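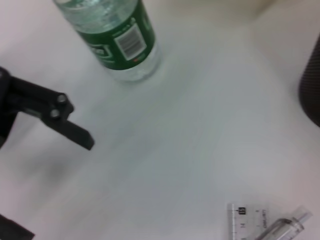

Water bottle with a dark green label, barcode panel showing, on the white tabletop.

Sundinach Bottles

Sundinach Bottles is a set of close pictures of drink bottles standing on a white table, with a text record for each one. The records cover what the bottle is made of, what is in it, the color of the label, and how much of the label can be read. The pictures are plain color images. The records are in one CSV file.

Version: 2
Maintainer: Ramiro Villalobos
Labeling: Victor Biwott
Language of the records: English

Contents

images/ holds the 298 pictures
bottles.csv has one row per picture
splits/train.txt lists 200 picture names
splits/val.txt lists 40 picture names
splits/test.txt lists the rest
notes/label_guide.txt is the guide Victor worked from
CHANGES.txt

Picture names in the split files have no folder in front of them. Add images/ yourself.

Columns in bottles.csv

picture: name of the picture.

body: clear plastic, tinted plastic, glass, metal, or unsure. Judged from the picture alone. A tinted bottle with a clear drink in it and a clear bottle with a tinted drink in it can look the same, and those rows say unsure.

contents: water, other drink, empty, or unsure. "Water" means a clear drink in a bottle sold as water. If the label doesn't settle it and the drink is clear, the row still says water.

label_color: the main color of the label, in plain words. Dark and light are used where they help (dark green, light blue). Small marks in a second color are left out of this column and go in remarks.

label_text: readable, partly readable, blurred, or none. See the next section.

barcode: full, part, or none. "Full" means both ends of the panel are inside the picture. It doesn't mean that the barcode scans.

cap: in view or out of view.

base: in view or out of view.

remarks: free text, often blank.

How the label text was graded

Text is readable when a person can type out the brand name from the picture with no other help. It is partly readable when some letters can be made out and the name can't be. Blurred means there is clearly print but no letter can be named with confidence. None is for bottles with no label, or with the plain back of the label turned to the front.

The grade is for the largest print on the label. Small print is nearly always too fine to read and would have pulled almost every row down a grade. Small print above a barcode is ignored for the same reason.

Don't fill in a brand from memory. Many water bottles have a similar shape and a similar band of color, and a guess based on the color of the label is wrong often enough to spoil the column. The brand name is not recorded anywhere in this set, even where it can be read.

The table

The tabletop is white and matte. It picks up a gray or green cast in some pictures and a pink one in others, depending on the light. We did not correct for this. Faint gray streaks on the surface are part of the table as it came and are not labeled. Soft shadows at the foot of a bottle aren't labeled either.

White panels on labels can be close to the tabletop in brightness. If you are cutting bottles out by color, check the pictures where a barcode panel faces forward.

Things to know before using it

Clear bottles outnumber every other kind. A model trained on the full set will do well on clear plastic and less well on glass and metal, and the average score will hide that. Report results by body type.

Many bottles are not shown whole. The top is the part most often missing, so the cap column has a lot of "out of view" in it. Don't read that as "no cap". There is no column for open or closed, and the set should not be used for that.

Fill level was a column in the first version. Victor and Ramiro graded the same rows separately and disagreed too much on bottles where the label covers the water line, so the column was dropped. The old file is not included.

Some pictures have motion blur. They were kept. If you need sharp pictures only, filter them yourself; we don't supply a blur score.

The splits were drawn by bottle, so the same bottle never appears in both train and test. Two different bottles of the same product can. If that matters for your work, make your own split using label_color and body as a first pass and then look through the pictures by hand.

Suggested uses

Finding and outlining bottles on a pale surface. Sorting by material for recycling demos. Testing whether a captioning model says "I can't read the label" when it can't. The set is too small and too narrow to train a general bottle detector.

Changes in version 2

Dropped the fill level column.
Added base.
Merged "green" and "dark green" where the two of us had used both for the same bottle. The darker name was kept.
Fixed rows where the barcode was marked full but ran out of the picture.
Removed duplicates reported by the Kulkarni group.
Line endings in bottles.csv are now the same throughout.

Known problems

A handful of rows have a trailing space in label_color, which makes "blue" and "blue " count as separate values. Strip before grouping.

The remarks column has commas in it. The field is quoted, but splitting lines on commas by hand will break those rows.

The label guide still mentions fill level on its last page. Ignore that part.

Reporting mistakes

Open an issue on the Sodura tracker with the picture name, the column, and what you think it should say. Please send one issue per picture. Corrections are checked against the picture and go into the next version. The next batch of fixes is planned for December.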